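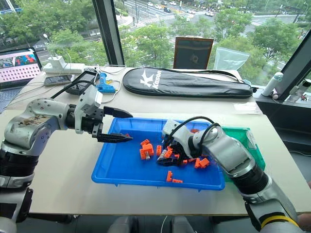
Slide 1. Gripper on the left arm, multi-fingered hand on the right, both at the block tray.

Leave slide 1 up while people sit down. Start with why we went: Kirell is deciding on a bin-sorting cell for the Hollero site, and Bilgin held an open day on a Tuesday in July. We had asked for a demo with loose small parts and they put us in the first group.

Say early that this is a report on one visit. We have not bought anything.

The setup. Two arms, one body, one white table. The parts are orange building blocks in a blue tray, some single, some still stuck together in a chunk. Point to the chunk on the left of the pile. Our own returns come in like that, and it was the first thing I asked about.

The two ends. Left arm has a parallel gripper, two fingers. Right arm has the hand with black fingers, cables over the back. Ask the room which one they would pick for our parts before going on. Give them a minute.

What Bilgin told us:
- The control software is called Helon. Same version for both arms.
- They plan on 200 picks between checks of the hand.
- The gripper fingers can be changed in 10 minutes. No figure for the hand.
- It took roughly 200 practice runs to teach the block task.

These are their numbers. We did not time anything ourselves.

Point to the block on the near rim of the tray. Use it to bring up parts that end up on an edge. I asked what the system does with those and the answer was that it depends on the camera view. Our bins have higher sides, so this needs a proper test.

Questions we took home. Can it separate stuck parts without help? What does it do with oily parts? Who services the hand, and how far away are they? The second one got no clear answer - they have only tried clean plastic.

Next step. Bilgin will take a box of our parts for a trial. I need 2 people from the floor to choose what goes in it, mixed sizes please, including the bad ones. Sign-up sheet is by the door.

Stop here for questions. If someone asks about price, say we have no quote yet.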